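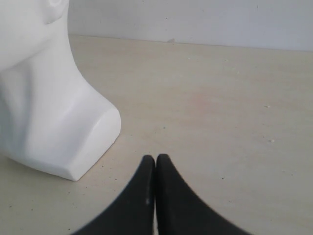 Pedum, Oct 19, 2023

A display bust is a model of the human head, neck and upper chest, used by shops to hold up things that would look sad lying flat. Hats, wigs, scarves and necklaces are the usual cargo. The form borrows its outline from the portrait bust, which was made to honor emperors, and has been selling earrings ever since.

Early shop busts were made of wax, which gave fine skin and poor service in summer. Papier-mâché and plaster followed, then fiberglass and molded plastic. Faces grew simpler over the same period. A detailed face dates quickly, and shoppers tend to look at it instead of the price tag.

Necks are commonly longer than any found on customers. The trade calls this elegance. Annag Hepburn, in her short history of the Stirnico workshop, put it down to a clerk who misread a drawing and was later promoted. Ross Innes disputed the story over 14 pages, most of them concerned with the clerk.

Stirnico turned out around 3,000 busts in its best year, with a staff of 16. Ears were sculpted by hand until the last few seasons and were charged as an extra - a practice that buyers of hat stands resented and buyers of earring stands could do little about. The workshop's molds were later sold to a garden supplier in Tinov.

Related articles
Hat block
Wig stand
Dress form
Tinov garden ornaments
Wax figure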